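Section 4: Working Alongside the Two-Arm Table

Welcome to the part of the guide most people flip to first. If you are on the reception and returns desk at Galbraith, you have probably spent years emptying card holders, sorting small goods and putting everything back where it came from, and you will have opinions on how it should be done. Good. Please keep them, and write them in the Altus log, because the next version of this section will be built out of your notes just as this one was.

4.1 Starting the shift

1. Sign in to Altus at the desk screen and choose Table 2.
2. Read the note left by the last person. It may only say "all fine," but read it anyway.
3. Check that both arms are parked and that your sleeves, lanyard and hair are well clear of the table.
4. Lay out the first item flat, and open it if it opens. Card holders go down with the sleeves facing up.
5. Step back behind the floor line and press Begin.

Note: You no longer need to pull cards by hand. The old way was hard on the thumbs (Fraser Guthrie did it for 11 years and will gladly show you his), and the table now takes the first turn at every holder. Your part is to watch the pull, and to speak up if you don't like the look of it.

4.2 Card holders

6. Let one gripper take hold of the card. Wait until the screen says Held before you touch anything, including the mouse.
7. Watch the plastic sleeve while the card is being drawn. If it starts to wrinkle or ride up with the card, press Pause.
8. When the card is clear, enter the holder's ticket number and choose Next.
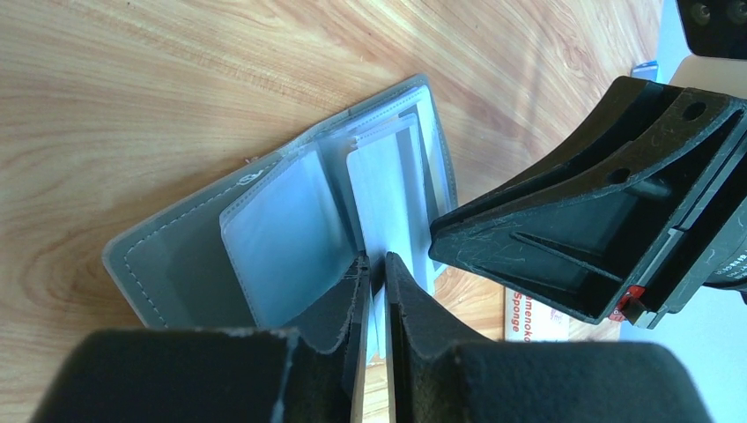 Figure 4-1. Card held between the gripper fingers, partway out of its sleeve.

Caution: Never reach in to help a card along, however close it seems. Press Pause, wait for both arms to stop, and then open the job with your supervisor. A stuck card can stay stuck for as long as it likes.

4.3 Mixed goods

Mixed goods are where your judgment counts for most, and where the day has changed the most too. Before the table came in, each of us handled an item from start to finish. Now you set up the work, keep an eye on it, and settle whatever the arms can't. Some people love this from the first morning and some miss having their hands busy, so we ask team leads not to keep anyone at the table longer than 40 minutes at a stretch.

9. Put the bins toward the back, side by side, with enough room in front for the arms to work.
10. Lay soft items such as cloths flat in the middle, within reach of both grippers.
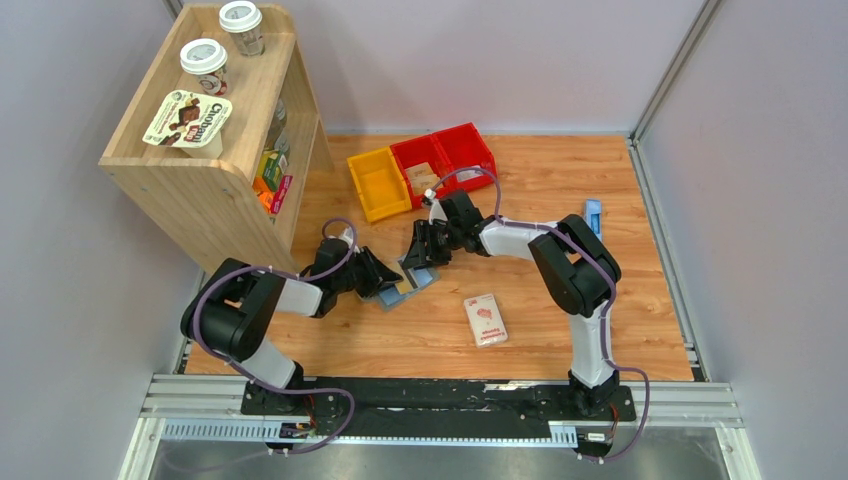 11. Choose Mixed on the screen, then confirm the bins one at a time.
12. If the screen shows code 886, the arms have disagreed over who takes the item. Press Pause, shift the item a little toward the middle once the arms are still, and press Resume.

Note: Code 886 isn't your fault and it doesn't count against you. Altus records the stops so Lachlan Dalgleish can adjust the settings on Monday, and your name isn't attached to them.

4.4 Handing over

13. Press Park and wait for both arms to settle.
14. Write a line or two in the log, even after a quiet shift.
15. Tell the next person out loud about anything still open. We know it's in the log. Tell them anyway.

For changes to bin layouts, see Section 5. Spare finger pads are ordered through Bravex, on the same form as the label rolls.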